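Draining bowls without the puddle

I used to flip my washed bowls straight onto a tea towel and wonder why the rims were still wet at bedtime. The air can't get underneath, so they just sit there and sulk! These days I use a little slatted wooden rack on legs (a plant stand would do, as long as the gaps run right through), and I wouldn't go back.

Tip bowls upside down and leave a finger's width between them. Mine get 10 minutes on the towel first to lose the worst of the drips, then up onto the slats they go. If you've got heavy stoneware, keep it towards the middle, over the legs if the rack's a narrow one.

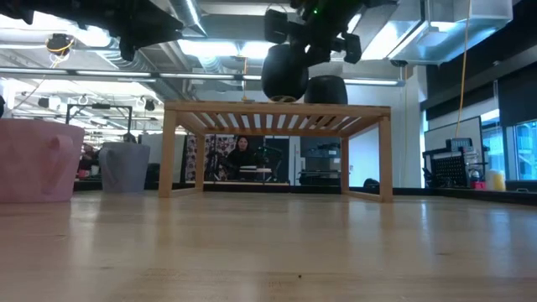

Wooden slats do need a bit of love, mind you. I wipe mine down every few days and rub in food-safe oil every three months – my neighbour Nomvula reckons that's overkill, but hers has gone grey and furry. Never leave it soaking in the sink. If a slat feels rough, give it a light sand along the grain.

Fabric bins are my other favourite for the kitchen, by the way. I keep tea towels in one and lids in another, sorted by colour so the kids put things back in the right spot (mostly).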